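Household manipulation (robotics)

From Pristiris, the reference on machines and work

Household manipulation is the branch of robotics concerned with picking up, carrying and putting away ordinary objects in homes and small workplaces. It is usually kept apart from floor cleaning and lawn mowing, which have been sold to the public for years and involve almost no grasping. As of Wednesday, August 10, 2022, no machine covered by this article does a full round of household chores without a person standing by, and most published results come from simulation.

The usual test platform is an arm with a two-finger parallel gripper, and the usual tasks are short: pick up a named thing, move it, let go. Flat items are a known weak point. A print or a sheet of card lying face up offers the fingers very little to close on, and a gripper that comes down beside it with its fingers wide apart still has the hard part ahead of it.

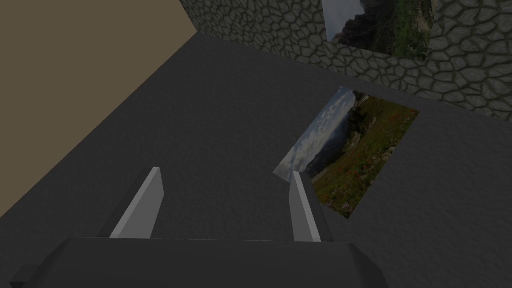 Simulated trials

Most training takes place in rendered rooms, where walls, floors and pictures can be swapped at no cost and nothing gets broken. The rooms tend to be odd ones. Cobblestone walls turn up indoors beside plain tan ones, and floors are often a single dark gray with no crumbs, cords or pet hair. Supporters say the variety teaches a system to ignore the background. Critics answer that it teaches nothing about grip, since friction and weight in a simulator are whatever the programmer typed in.

The best-known set of results is the Tedura household series, which ran 2000 simulated attempts at fetching and placing small objects. The series reported 1779 successes. Saulius Vaher, who reviewed the logs the following November, noted that an attempt was scored as a success once the object had been lifted clear of the surface. Whether it was later set down in the right spot was recorded separately and left out of the headline number. Vaher's review has been cited more often than the series itself.

Transparent and fragile objects

Glassware is the standard hard case. Depth sensors read straight through it or return noise, and a color camera sees mostly what is behind it. Against a pale, wood-grained panel, for example, a clear object picks up the wavy lines of the grain and may show little of its own beyond a few highlights along the sides. Simulation hides part of the problem, because the program already knows where the object is and can hand that position to the controller.
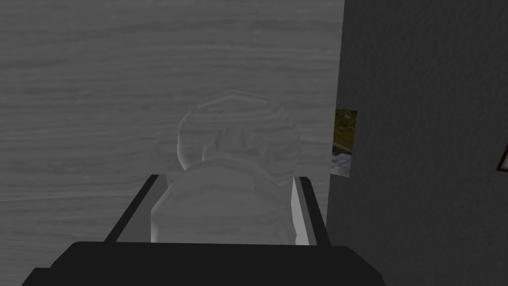

Holding a glass-like object upright between two padded fingers is a fair result, but it is a small part of what people mean by doing the dishes. The chore also takes in scraping, stacking, wet surfaces, and a cupboard that somebody else filled. Clem Pearce, a longtime critic of the field, has argued that demonstrations stop at the grasp because the grasp is the part that works. Developers call this unfair — they point out that every later step depends on it — and the argument has not moved much.

Shop-floor use

Small factories have had somewhat better luck, mainly by changing the job to suit the machine. The Nendside packing trial used one arm to load identical parts into trays. It stopped for human help 343 times over the course of the trial, most often when a part had landed on its side. The operators kept the arm for one product line and went back to hand loading for the others. At Malý, a maker of picture moldings, a similar arm was tried on finished frames and withdrawn after the pads marked the varnish.

Neither firm published costs. Without them it is hard to say if the time saved by the arm was greater than the time spent watching it.

Assessment

Claims that general household robots are a few years off have been made regularly and should be read with care. Success rates from different groups cannot be compared directly, as there is no agreed definition of a finished chore.

See also: Grasp planning; Parallel gripper; Domain randomization; Dishwasher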